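# Nappe en feutre Tirkero, gris-bleu

Achetée en février pour la grande table de l'atelier, commandée chez Dreltel en même temps qu'un rouleau de ruban adhésif. Je l'ai prise en grande taille, dans l'épaisseur de 2 mm. Elle est restée en place depuis, à part deux lavages.

**À l'arrivée.** Le feutre est livré plié, pas roulé. Les plis se voient pendant une bonne semaine. Un passage au fer doux, à travers un torchon, en a enlevé la plus grande partie. La notice conseille de laisser faire le temps — c'est trop long à mon goût.

**À l'usage.** La nappe ne glisse pas, même sans pinces. Les bouteilles en plastique posées dessus tiennent bien, les petites boîtes en carton aussi, et on n'entend plus le choc quand on repose quelque chose un peu vite. Un objet cylindrique couché roule moins que sur le plateau nu. La couleur est agréable : ni trop claire ni trop sombre, on retrouve facilement une vis ou un bouchon blanc.

**Les taches.** Un fond de soda renversé est parti à l'eau tiède, en tamponnant. Le café a laissé une auréole que je n'ai pas réussi à faire disparaître. Pour une table où l'on mange tous les jours, je prendrais plutôt la toile enduite d'Ezzat, moins jolie mais qui s'essuie.

**Le lavage.** 30 degrés, essorage minimum, séchage à plat. Elle a un peu rétréci dans la longueur la première fois, plus ensuite. Les bords sont coupés net, sans ourlet, et ils commencent à pelucher dans un angle. Tanko Tamuno a la même et a fait surfiler les siens, je vais sans doute m'y mettre.

**Pour et contre**

- tient bien en place, amortit le bruit
- teinte discrète
- plis tenaces au déballage
- bords non finis
- marque avec le café

Je la rachèterais pour un plan de travail, pas pour une cuisine.

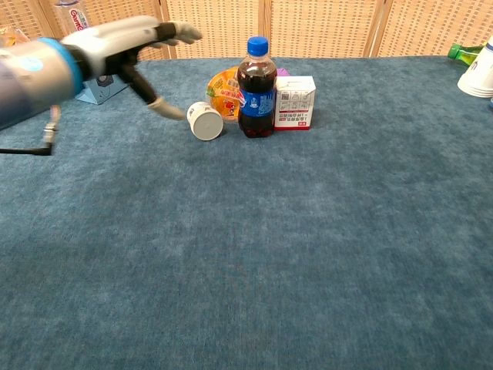

*La nappe gris-bleu sur la grande table, avec une gelée à l'orange et une bouteille de cola.*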